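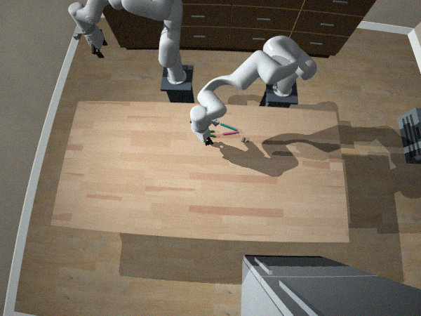 According to Keogh, a reliever's days of rest tell us little unless the bullpen throws are counted too, and a pitcher who warms up twice and never enters the game has not rested in any useful sense. We accept the point in part. Warm-up throws were not logged in the Wotby League, and the models in this section use game pitches only.

Search articles Go Advanced search

4.2 Rest and first-pitch strikes

The sample covers 1102 relief appearances by 108 pitchers over 241 games. Each appearance was placed in one of four rest groups: no days off, one day, two days, and three or more. The outcome is whether the first pitch to the first batter was a strike, either called, swung at and missed, fouled off, or put in play. Hit batters count as balls. Appearances that began in the middle of a plate appearance were dropped before the total above was taken.

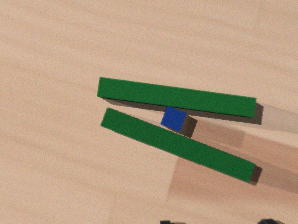
Figure 3. Green bars and blue cube on a light wooden surface, viewed from above.

A mixed logistic model was fitted with a random intercept for each pitcher and fixed terms for rest group, inning, score difference and park. Pitchers on no rest threw fewer first-pitch strikes than those with one day off, but the gap shrank once the score difference was added. Managers at Grendero and Wusis used tired arms mostly when behind by several runs, and those innings were pitched under different conditions from a one-run game in the eighth. 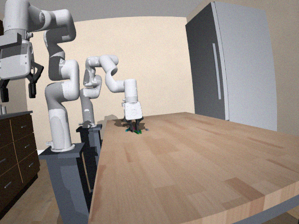 The park term had little effect, with one exception. At Ebihara the mound was rebuilt in March, and visiting relievers started behind in the count more often there than elsewhere. Home relievers did not show the same pattern. We kept the park in the model and report the rest estimates with and without it – the sign does not change in either case.
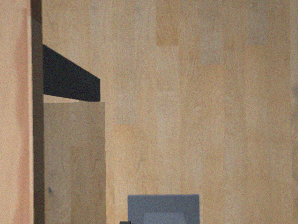
Hayes argued that the grouping hides the length of the previous outing, so that one day off after six pitches is treated the same as one day off after forty. Adding the pitch count from the last outing as a second fixed term widened the intervals and left the order of the groups as it was. The term is included in all later models, and interactions between it and rest group are taken up in Section 4.3.

Contact the editors | Copyright and permissions | Back to top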